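Cuaderno del taller Entili: áridos y arcillas, pasar a tarro
3 de mayo de 2025 | por el turno de mezclas
2 comentarios · compartir

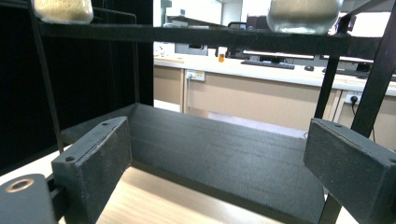

Trasvase de los sacos abiertos, por fin. Llevaban desde marzo con la boca doblada y una pinza y así no hay quien se fíe de la humedad. Empiezo por lo que más gastamos en las muestras de revoco: árido claro y la tierra verde. Todo a vidrio, que se ve el color sin abrir. El árido, beige muy pálido y bien granulado, en el tarro de la izquierda; la verde, que tira más a gris que a verde, en el grande, a la derecha. Tras el cristal parece bastante más densa que el árido. A tener en cuenta al dosificar: por peso, nunca por cazo.

Lo que había:
- árido claro (saco Prarel): casi 3000 g, menos de lo que ponía en la hoja
- tierra verde (saco Edeo): 2000 g
- cal en pasta: no tocada, sigue en su cubo con el agua por encima
- marmolina: saco cerrado, no se abre hasta terminar lo otro

El árido no cabe entero en su tarro. El resto, en bolsa doble dentro del cajón bajo. Hay que buscar otro tarro con boca igual, los de boca estrecha no valen, el cazo no entra y acabamos volcando.

Tamizado. Pasé el árido por la malla de 2 mm antes de meterlo. Salieron grumos, casi todos se deshacen con los dedos, y unas piedrecitas que no. Las guardé aparte por si reclamamos a Prarel. La tierra verde no la tamicé. Intenté un puñado y emboza la malla enseguida, habrá que secarla más o molerla un poco en el mortero. Dejo el mortero fuera, no lo guardeis.

Olor: la verde huele a sótano. Puede ser normal en esta partida, la anterior no olía. Mirar otra vez dentro de unos días, con el tarro cerrado. Si va a más la saco a bandeja y la extiendo.

Muestra del revoco A (la que pidió Tullus para el zócalo):
árido 50 partes, cal a ojo hasta que agarre en la llana, una punta de tierra verde. Ya sé que "a ojo" no es una medida. Repetir pesando la cal, la cifra va aquí cuando la tenga: ______

Color en fresco, demasiado oscuro, como siempre. No tocar la receta hasta verla seca. La otra vez corregimos en fresco y acabó en un gris sin gracia que no quiso nadie, con lo que costó.

Muestra B, igual pero sin tierra. Sirve de testigo. Las dos sobre placa rayada y mojada antes. La placa de B bebía mucho, la mojé otra vez a media mano. Apuntarlo si sale fisurada por el borde.

Etiquetas. Poner en cada tarro:
material / proveedor / fecha de apertura / tamizado sí o no
Rotulador sobre cinta de papel, no directo al vidrio, que luego se borra con el trapo y volvemos a estar igual. La tapa NO se etiqueta, las tapas se cambian de un tarro a otro y ya nos pasó con el ocre.

Dudas para quien siga:
¿El árido de Prarel es el mismo de la ficha vieja? Al tacto me parece más fino. Tengo una placa antigua por algún sitio, compararla con la B cuando seque.
¿Queremos la tierra verde en tarro tan grande? Pesa, y para cogerla con una mano con el guante puesto es incómodo. Igual partirla en un par de tarros medianos. El grande vendría bien para el árido, ahora que lo pienso, y así se acaba lo de la bolsa en el cajón. No lo hago hoy, tendría que lavar y secar bien el vidrio y no hay tiempo.

Limpieza: barrido en seco NO, levanta muchísimo. Aspirador y luego trapo húmedo. Hay polvo verde en la junta de la báscula, la he soplado con la pera pero sigue marcando raro al volver a cero. Tarar dos veces hasta que se desmonte. Mascarilla puesta todo el rato, quedan pocas en la caja.

Pendiente
- cinta de papel, se acabó a mitad
- tarro de boca ancha
- mascarillas
- llamar a Edeo por el olor y preguntar si tienen la verde ya molida
- pesar la cal de la A (!!)
- fotos de A y B en seco, con luz de la ventana, sin el fluorescente

Añado antes de cerrar: la A ya empieza a aclarar por la esquina de arriba. La B sin fisuras de momento. No moverlas de la repisa, están sin fraguar y la placa es muy flexible. Si hay que hacer sitio, moved los cubos.

Taller Entili · cuaderno interno · Contacto: en el tablón de la entrada
Volver arriba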